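Kapitel 3
Der Diner an der Landstraße

Worum es geht: Imbisswagen und Diner als Bautyp. Herkunft, Grundriss, Theke. Warum so viele verschwunden sind, kommt erst in Kapitel 4.

Fallbeispiel Plurkinis, 10 Hocker, Küche hinten angebaut. Beschreibung von Senga Lennox aus dem Januar, Aufmaß von Angus Baird. Baujahr unklar, Baird und Lennox wiedersprechen sich hier.

Vor dem Lesen: Grundriss auf S. 233 ansehen, dann erst den Text..
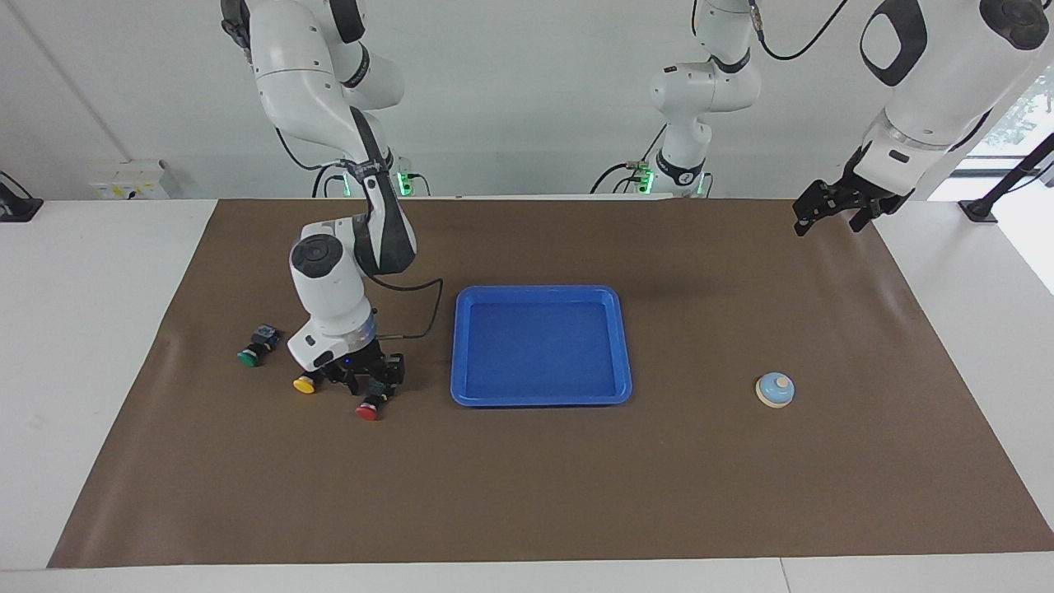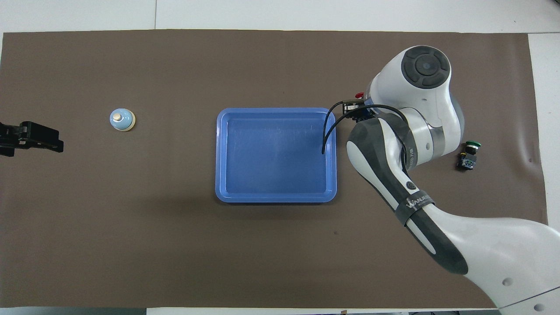 3.1 Vom Pferdewagen zum festen Bau

Zuerst Räder, später Fundament.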